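Flerex is done lobbying for Trirkitz, and we want you to hear it from us

25 Jul 2023

We don't put out many press releases at Flerex. We're a small public affairs shop, and most of our news is the kind only our clients care about. But a few reporters have been calling, our disclosure forms are public, and I'd rather you read this from me than piece it together from filings.

So: as of this morning we no longer represent Trirkitz, the state-backed ports and freight company we've worked for over the past 2 years. We filed the termination paperwork today. It covers all 3 of the contracts we held with them, including the smaller one for trade show support that everybody forgets about (I forgot about it too, until our lawyer called).

Let me tell you what we did for them. We set up meetings with congressional staff. We wrote fact sheets about shipping rates and harbor dredging. We sent out a newsletter that I'm told had a loyal following among people who really like cranes. All of it was registered, and you can look up every contact we made. I pulled the full record last week and it runs to 1164 pages, most of it email.

What we did not sign up for was the work they started asking for in January. Trirkitz wanted us to take on messaging for Bravo, a policy institute it pays for, and to do it without listing Bravo as a related party on our forms. We said we'd list it or we wouldn't do it. They came back with new wording, then newer wording, and we went around on this for months. I'm stubborn and so are they, it seems! In the end we couldn't agree on what the public should be told, and that was that.

I've been asked whether somebody on the Hill leaned on us. No. I've also been asked whether we should have left sooner, and that's a fair question. Probably yes. We liked the people we dealt with day to day, the checks cleared, and it's easy to give a client one more month when both of those are true. I own that one.

A few practical things for anyone who needs them. We've given back the unspent part of our retainer. Our final report will go in on the normal schedule and will list Bravo, along with the calls we had about it, even though we never did any paid work for it. The four people on the account are all staying at Flerex and moving to other clients, so please stop sending them job offers (or send them to me, I could use the laugh).

We're also changing how we take on foreign clients. Starting with the next one, we'll ask for a written list of every group the client funds in the US before we sign anything. We're going to keep those lists in Olta, the records system we already use for our filings, and our outside lawyer will be able to open them any time without asking me first. If a client won't give us a list, we'll pass on the work. It may cost us some business - I've made my peace with that.
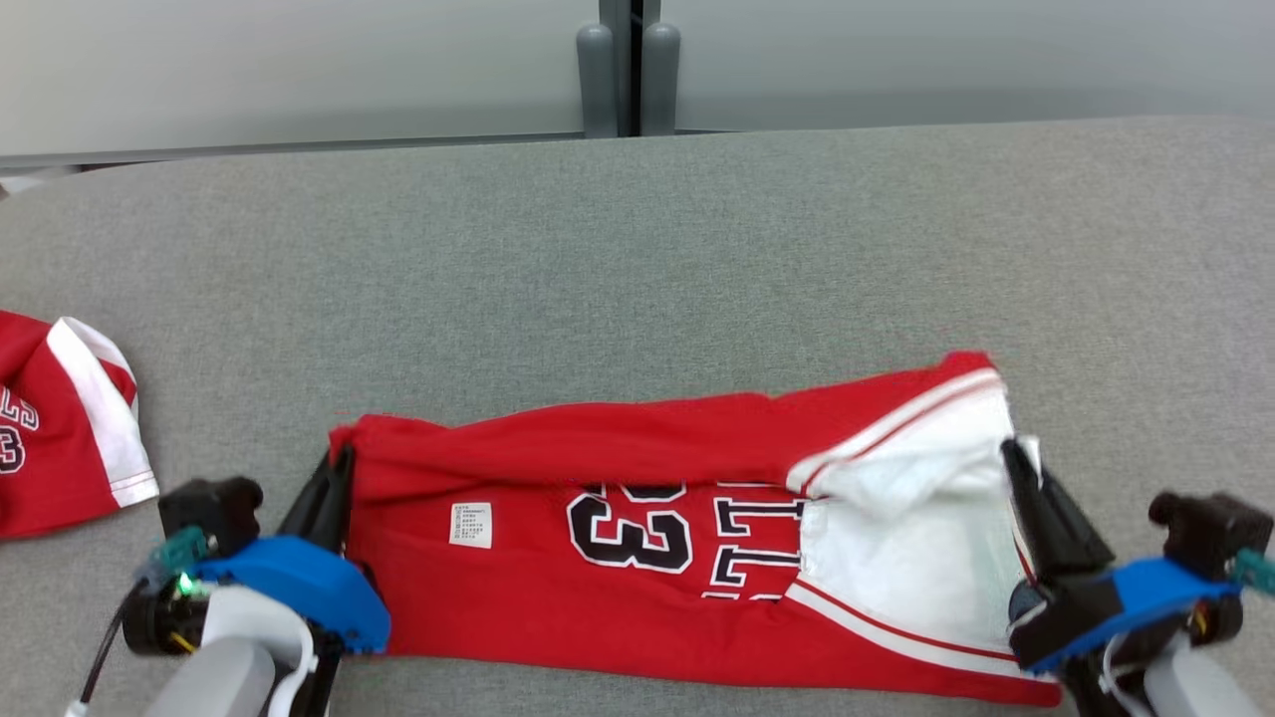 From the Flerex front office
Posted in: Company News, Disclosure

One more item, as it keeps coming up. Several of you have asked for copies of the contracts. Two of them are already attached to our registration and you're welcome to them. The trade show one has a confidentiality clause, and we've written to Trirkitz asking them to waive it. I don't have an answer yet. When I get one I'll post it on our news page, along with the contract if they say yes.

For press questions, use the contact form on the Flerex website and put "Trirkitz" in the subject line so it gets to me. I read those myself and I'll call you back.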